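Farquharson library to close its mail desk in November, readers asked to collect parcels before

The Farquharson community library will close its mail desk at the end of November, after a decision taken by the library's management last month. The desk has sent books, talking books and large print titles to readers who live too far from the town to come in person. The last parcels will go out in the second week of the month, and everything after this will be handled by the regional service in Furau.

The change concerns 60 households, most of them on farms and on the two roads going north from the river. For many of these readers the parcel was the only contact with the library during the winter, when the gravel sections become difficult to drive.

Cadi Humphreys, who manages the library, said that the decision was not an easy one, but the costs of postage have been growing for several years and the desk was open only on mornings.

"We have tried to keep it as long as it was possible," she said. "The readers on this list are very loyal, and some of them have been borrowing from us since they were at school. They will still receive their books. The parcel will come from Furau and it will have a different label on it, and the catalogue will be much bigger than ours."

According to Ms Humphreys, the Furau service holds more large print titles than Farquharson could ever afford, and it sends every fortnight in place of once a month. On the other side, readers will have to order by telephone or on the website. Until now they could write their wishes on a piece of paper and put it inside the returned parcel, and the staff would choose something suitable if the title was out.

This last point has caused the most discussion. At an information evening held at the library, several readers said that they do not use the internet at home and that the telephone line in Furau is often busy at lunch time. One woman from the north road asked if the paper notes could be accepted also by the new service. She was told that the notes will be read, but that an answer may take longer than an order by phone.

Another question was about the canvas bags. The library has always sent its books in green canvas bags with a buckle, sewn by a local group many years ago, and readers return them with the label turned around. The Furau service uses cardboard boxes, which the reader has to tape closed again before giving them to the driver. Some people at the meeting were worried about this, in particular those who have arthritis in their hands. Ms Humphreys promised to bring the matter to the regional office. She said she would ask if the old bags could stay in use for readers who find the boxes hard to manage, and she expects an answer before the desk closes.

The library will keep its normal opening hours for visitors. The reading room, the children's corner and the local newspapers are not touched by the change, and neither is the homework club, which meets after school. The room where the mail desk is now will be painted over the summer holidays. It has not been decided what it will be used for, although the family history group has already asked for it, as their maps and parish copies are at present kept in a cupboard beside the kitchen.

The mail desk was opened 52 years ago in the front room of the old council building. In the first years the parcels were carried by the school bus driver, who left them at the farm gates in milk cans so they would stay dry. Later the work was taken over by the post office, and since the closing of the post office counter a courier has driven the route. The library has kept the first register, a blue book with the names of the borrowers and the titles they asked for. It will be shown in the glass case near the entrance until the end of the year. Westerns and gardening books fill most of its early pages, and one family borrowed the same book about bees every spring.

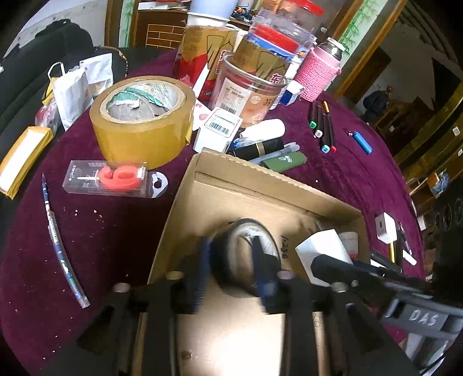 Readers who have library books at home are asked to send them back with the next courier, even if the due date is later. Books that are returned after the closing can be left at the front counter or in the night box beside the door, but not with the courier, who will then be carrying parcels only for Furau. No fines will be charged on items from the mail desk. Lost bags will not be charged either, but the library would be glad to see as many as possible again.

Talking book players are a separate case. They belong to the library and not to the regional service, and the current borrowers may keep them for as long as they need. If a player stops working, it should be brought to the library or given to a neighbour who is coming to town. The library has a small number of spare machines and can exchange them on the same day.

All readers on the list will receive a letter with their new membership number and the order form for the first delivery. People who have moved, or who are not sure if they are on the list, can call the library between 10 am and 2 pm. New readers can also apply. It is enough to live outside the town boundary or to have a health reason for not travelling, and a note from the doctor is no longer required.

A morning tea for the mail desk readers will be held in the reading room in the last week before the closing. Transport from the north road can be arranged through the front counter, and those who would like a seat should give their name early, as the community bus is small.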